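Plate and Portion Kit: progress report to the Bakhtiari Fund
Skustthorpe, 31 May 2026

What we said we would do

The application promised a boxed kit for teaching portion sizes to young children, made up of a plate, a set of model vegetables and a short booklet. The claim was that children who lay out a meal with their hands learn more about portions than children who look at a poster. We wrote that sentence with more confidence than we now have. This report covers the work since January and sets out what has been spent, what has been made and what we think it is worth so far.

The short version is that the kit exists, it is pleasant to use, and we can't yet show that it teaches anything.

The plates

We settled on a shallow, round plastic plate in salmon pink from Gernetti. The colour was chosen on the grounds that green vegetables would stand out against it, and so they do. It was also the colour with the shortest delivery time, which the minutes of the spring meeting rather play down.

The flat middle suits the purpose. Models sit where they are put, and the rim is raised a little without being steep enough to hide anything. The finish bothers us more. Tiny dark specks show up against the pale pink, and on an item meant to look clean enough to eat from, that is a poor start. Gernetti's reply to our complaint was that specks are within tolerance for the material. We have asked what the tolerance is and have been sent a brochure.

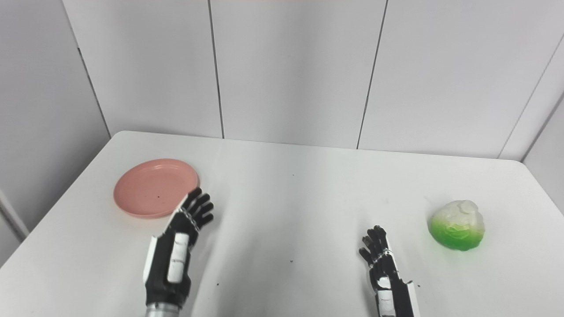
We have paid for 189 plates under the first order and have no plan to place the second until the matter of the finish is closed. The price per plate falls if we order 999, and Gernetti mentions this in every message. We don't have a use for 999 plates. The fund should not be persuaded by anybody, including us at a later date, that a lower unit price is a saving when the stock will sit in boxes.

The table and the booth

Trials take place at a plain white table in the Grirden booth, with flat pale grey panels on the walls. The idea was to take away distractions, so that whatever is on the table gets all the attention. As a place for trying things out it works well. A pink plate on a white top against grey is easy to see from any seat, and any difference between one layout and the next shows up at once.

Our doubt is whether results from a room like that carry over to a classroom. A real classroom table has pencil marks, name labels and somebody's jumper on it. A child may well find the plate in the booth and pay it no attention whatever in school. The original plan had no answer to this, and the reviewers didn't ask for one. We propose that the next stage should be held in ordinary rooms, even if the notes are messier.

The booth hire has come to more than we budgeted. The overspend is listed in the accounts sheet, and we have covered it by cutting the booklet from colour to black and white. That was a bad swap, given that half the booklet talks about colour.

The model vegetables

These have caused the most argument. The leafy one is the clearest case. It has a whitish, crinkled top, packed tight like leaves, and a bright, see-through green lower half. From above it could pass for a lettuce or for a cabbage, and we have heard both from adults who ought to know. The booklet calls it a cabbage on one page and a lettuce on another. That mistake is ours and will be put right in the reprint.

A larger worry is size. Portion teaching depends on the model being the right size beside the plate. A whole head of anything is not a portion. Put a complete cabbage next to a dinner plate and the lesson a child may take away is that the serving is one cabbage. We raised this in January, were told that the whole vegetable is "easier to recognise", and let it go. We should not have let it go.
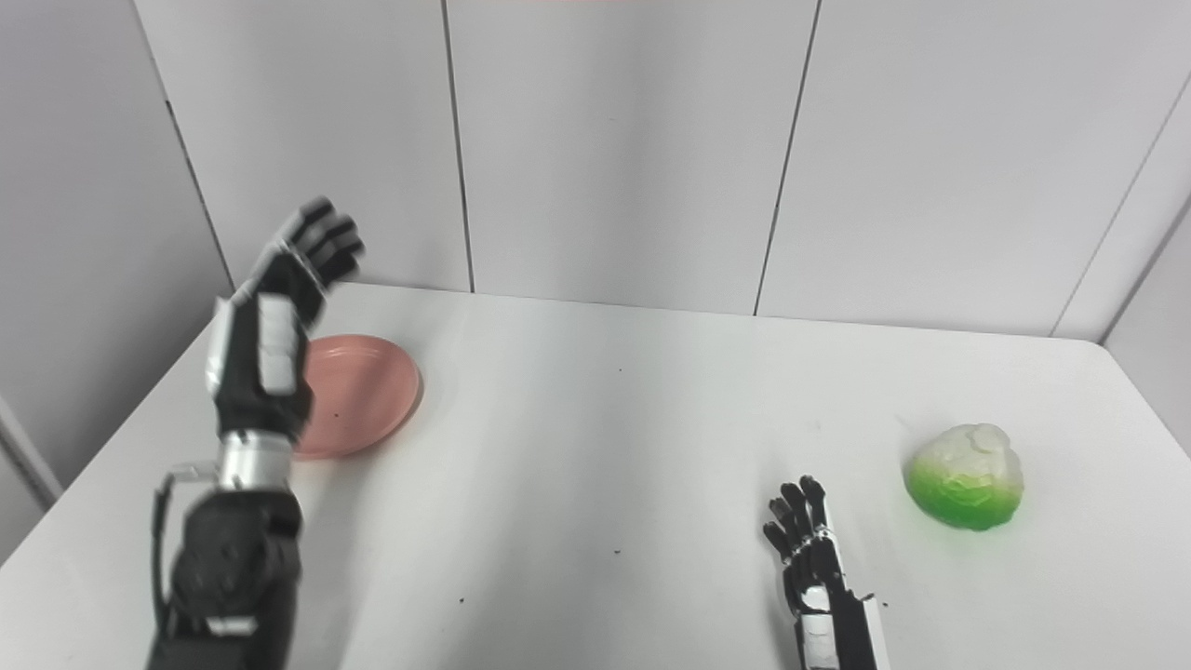 What we would like is a set of cut pieces, such as a wedge, a handful of shredded leaf and a spoonful, to go alongside the whole models. The supplier can make them. The quote is £2000 for tooling, and we are not asking the fund for it in this report, as we want evidence that the whole models are failing before spending money to replace them.

Evidence so far

Thin. Five schools have agreed to take a kit. Three have had theirs long enough to send comments, and the comments are kind. "Lovely colours" appears in two of them. None mentions portions. One school asked whether the plates could go in the dishwasher, which we don't know.

We had planned a before-and-after task, in which each child lays out a meal and the layout is scored. The scoring sheet was drafted but gave different marks depending on who filled it in, so we have withdrawn it. A simpler version is being written.

Next steps

Get a straight answer from Gernetti on the specks.
Correct the cabbage and lettuce pages.
Test the new scoring sheet with two people marking the same layouts.
Move the next round of trials out of the booth.

Until the scoring sheet gives steady marks, we ask that the second payment be held back. The accounts sheet and the school comments are sent separately.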